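Vier Nächte Pension Marras, und ich würde sofort wieder hin! Gebucht hatten wir eigentlich nur zwei, aber dann war das Wetter so schön, dass wir an der Rezeption verlängert haben - ging völlig unkompliziert, 70 Euro pro Nacht für das Doppelzimmer nach hinten raus. Zur Bushaltestelle läuft man ein kleines Stück bergab (abends natürlich bergauf, da merkt man das Abendessen).
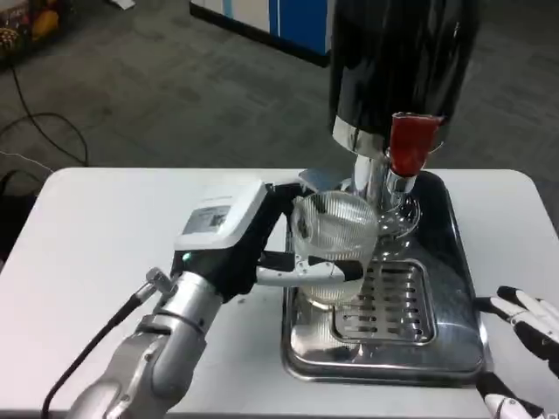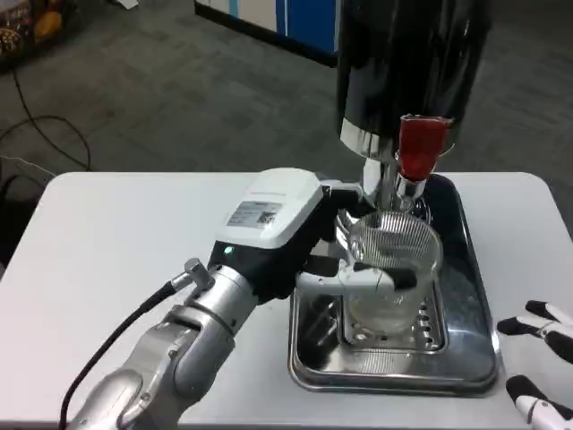
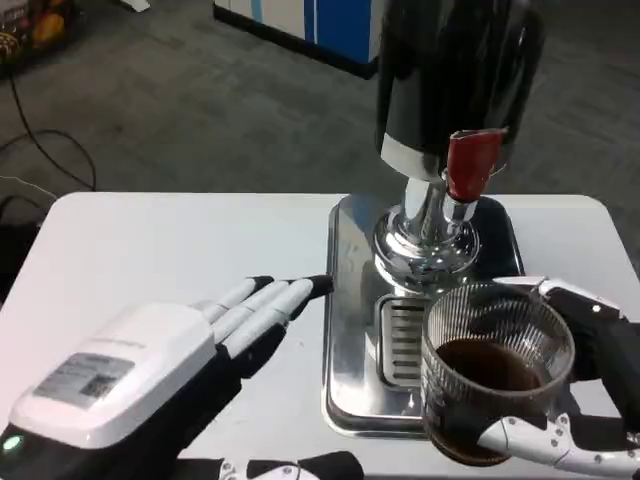

Reisegruppe im Freizeitverein Lanar - Unterkünfte, von Mitgliedern getestet

Das Zimmer selbst ist klein, das muss man wissen. Zwei Koffer offen auf dem Boden und man kommt kaum noch ans Fenster. Dafür sind die Matratzen richtig gut und fest, und nachts war es so ruhig, dass ich am ersten Morgen verschlafen habe. Frühstück bis halb elf, mit warmen Hörnchen und einer Feigenmarmelade, von der ich zwei Gläser mitgenommen habe. Concetta Marino, die Wirtin, hat uns außerdem einen Wanderweg zur alten Mühle aufgemalt, den wir allein nie gefunden hätten.

Minuspunkte: Das WLAN reicht nur bis zur Treppe, und die Dusche braucht ewig, bis sie warm wird. Parkplätze gibt es vier, wer spät kommt, steht unten an der Straße. Im Juni wollen wir nochmal hin, dann aber mit Balkon - der kostet etwas mehr, ist aber schon reserviert.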